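Grirkness tests small kitchen appliances and cookware for retailers and importers. We measure heat output, energy use, lid and handle temperatures, and the accuracy of timers and thermostats. We do not sell appliances, and we take no commission from firms that do.

## How the company is set up

Glykeria Makris founded Grirkness and runs the thermal laboratory. Sofia Kyriakidis joined as a partner and is responsible for electrical safety checks and for all written reports. Each report carries both signatures. If the two disagree on a result, the test is repeated with a fresh sample from the same batch.

The laboratory is on the ground floor of the Ernia building, with goods access from the rear yard. The office and the sample store are upstairs.

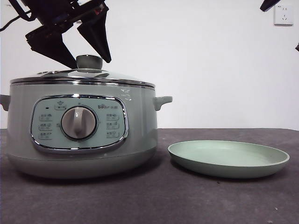
Samples are booked in on arrival and given a number, which stays with them until they are returned or scrapped. Clients may send a production unit or a pre-production unit, but the report will state which. We ask for 3 units of each model. One is tested, one is held in reserve, and one is kept sealed for comparison in the event of a dispute.

## What we test

- Multi-cookers, rice cookers and slow cookers
- Hob kettles and electric kettles
- Saucepans and casseroles, including lids sold separately
- Plates and serving dishes, for heat retention only

We do not test microwave ovens, gas appliances or anything rated for outdoor use. Enquiries about these are passed to Yensuk, which has the correct extraction and shielding.
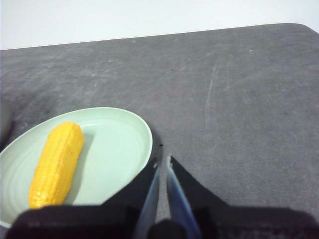 *Reading time: 2 minutes*

## Methods

Room temperature is logged throughout every run. Water for heating tests is drawn the evening before and left to stand in the laboratory. Mains voltage is held steady by a regulated supply, and any run in which the supply drifts outside its limits is discarded.

Surface temperatures are taken with contact probes. Each probe is checked against a reference before use and withdrawn if it fails. Endurance cycles on switches and hinges run for 30 days unless the client's own standard asks for longer.

Results are stored in Cindar, our in-house records system. It keeps the raw readings next to the calculated figures, so that a client can repeat the arithmetic. The system replaced paper record sheets in July. Older sheets have been scanned and can be supplied on request.
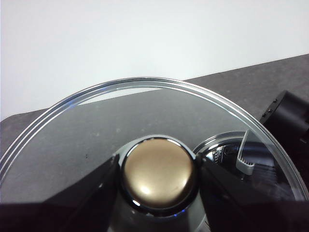 Clients receive a draft report first and have the right to correct matters of fact, such as a model number or a rated power. They may not alter results. Reports may be quoted in full or not at all; extracts on packaging need written consent.

## Enquiries

Send the model number, the rated power and the intended market to the office at Ernia. Quotations are valid for 30 days. Carriage both ways is charged to the client.

Page last revised: September 24, 2022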